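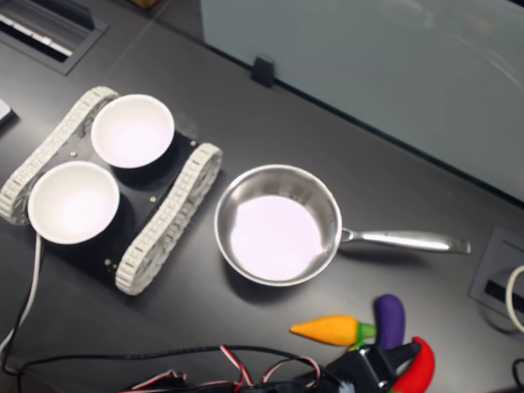 What does a task planner hand to the controller? It hands over an ordered list of grasp, move and release steps, each with a target pose and a limit on how long the step may run.

Home | Contents | Previous | Next | Index

Chapter 4. From Plan to Motion

Liam Stockdale

Last updated: April 1, 2022

The preceding chapter ended with a plan held as a list of symbols. A controller cannot use symbols. Each step must first be bound to an object in the perception output, then to a grasp, then to a path. In Warero, the toolkit used throughout this book, the binder runs once per step and writes its result to the plan log. Listing 4.1 gives the record format. Gripping a toy vegetable by its body needs only one pose and one closing width.
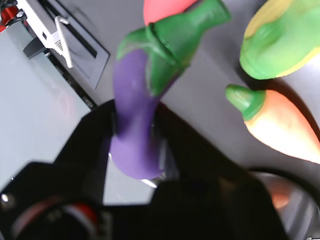
When should the binder reject a grasp? When the pose error reported by perception is larger than the clearance between the open fingers and the object.

Rejected grasps go back to the planner with a reason code. The planner may pick another grasp or another object, but it may not repeat the same pair. Without this rule the Zimitier planner retried one grasp 144 times in our tests before the step timed out.

Vessels are harder. A bowl held at the rim can turn between the fingers, so its pose must be tracked after closing. The tracker in Section 4.2 updates at 30 Hz.
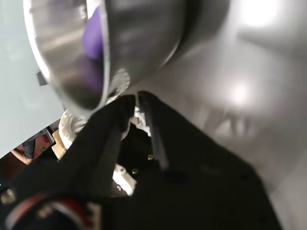
4.1 Binding Symbols to Objects

Related items
Bautista log viewer: setup notes
Skutbridge message types
Errata for Chapter 3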